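Threads > Workshop & Home Office > Surfaces

A white table, one year of notes (thread)

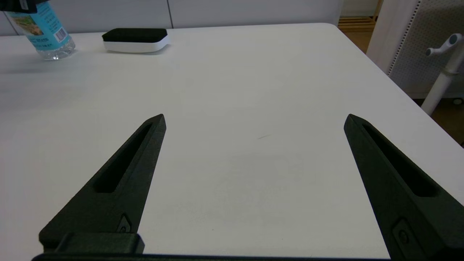

Clodgate, May 26, 2024

Filed under: Furniture, Finishes, Long reads

1/ Thread on matte white tabletops. I have worked on one every day for a year and kept notes. Most of the advice online covers gloss, and gloss behaves differently.

2/ The table is the Morikawa bench top, bought second-hand from Ivan Kravchuk for 199. Broad, smooth, no grain. Behind it is a wall of large pale gray panels, which matters more than I expected. See 4.

3/ Matte does two things. It scatters overhead light, so there is no hot spot in the middle of the work area. It also shows skin oil as a slightly darker patch, visible only from a low angle. Check from a chair, with your eyes near table height.

4/ On the wall: a pale gray panel behind a white top gives you an edge you can see without a hard jump in brightness. I had a white wall at the old place and kept setting cups down short of the back edge.

5/ Cleaning. Damp microfiber, plain water, then a dry cloth. Wipe in straight passes from the far edge toward you. Dish soap is fine for grease – one drop, then rinse the cloth and go over it again. Soap film on matte looks like wear.

6/ Avoid melamine sponges. They are abrasive. A rubbed spot on a matte surface turns shiny, and I know of no way to turn it back. I tested this on the underside so you can skip the step.

7/ Gladys Quispe asked about dark marks from rubber feet. Two causes. Loose transfer comes off with isopropyl alcohol on a cotton pad. Plasticizer migration does not, and it usually takes weeks of contact in one position. Move heavy items now and then.

8/ Light level: my meter reads 700 lux at the center of the top. Comfortable for detail work. Any brighter and I start to squint at the white after an hour.

9/ Parts sorting. Black parts are easy to find on white. Clear and white parts are not, so I put a sheet of gray card under them. The Hadidero cutting mat works too but has a printed grid, and small screws disappear into the lines.

10/ Leveling took 7 minutes with a long spirit level and two shims. Do it before loading the table. Repeat if you move it, even by a hand's width.

11/ Still open: edge sealing. Festside sells a clear sealer that I plan to try in July on a scrap piece first. Results go in this thread – replies are on for anyone who has used it on matte.

Contact | Terms | © 2024 | Back to top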